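Home | News | Toy library | Join | Contact

Brick sorting at the toy library

2 min read

The toy library has taken in a large donation of building bricks, and most of August has gone on sorting them. They came from a family in Holanda Street in 7 carrier bags, all colours mixed together, with a fair number of jigsaw pieces and hair grips at the bottom.

Dayana Gallegos has drawn up the sorting plan. Bricks are split by colour first and by size afterwards. Each colour gets its own shallow tray until it has been checked, and then goes into a lidded tub with a label on the front.
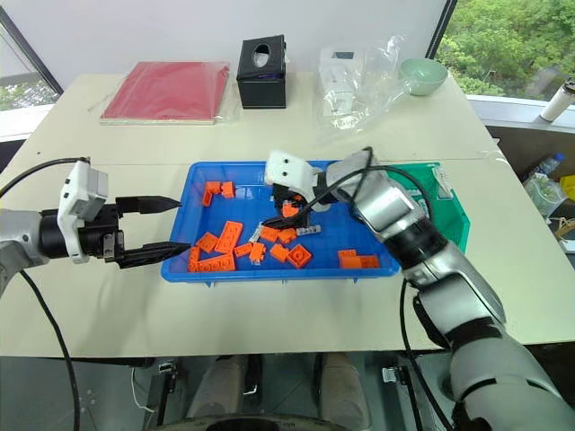 Sorting by colour is quick, but a few strays always get through. Light grey is the usual culprit, and a couple have ended up in the blue tray with the orange bricks. Please look over each tray before tipping it into a tub. Flat plates should be taken out and bagged separately, as they slide under everything else and the children can't find them. Cracked or chewed bricks go in the bin by the sink.

So far we have filled over 20 tubs. They can be borrowed from the start of next month for two weeks at a time, on the same card as the board games. The larger sets, with base boards, will stay in the Inero Room for the after-school group.

We are still short of wheels and windows. If you have any to spare, leave them at the desk before 6 pm, marked for Isauro Montes.

Contact the toy library | © Imedau Community Newsletter | Back to top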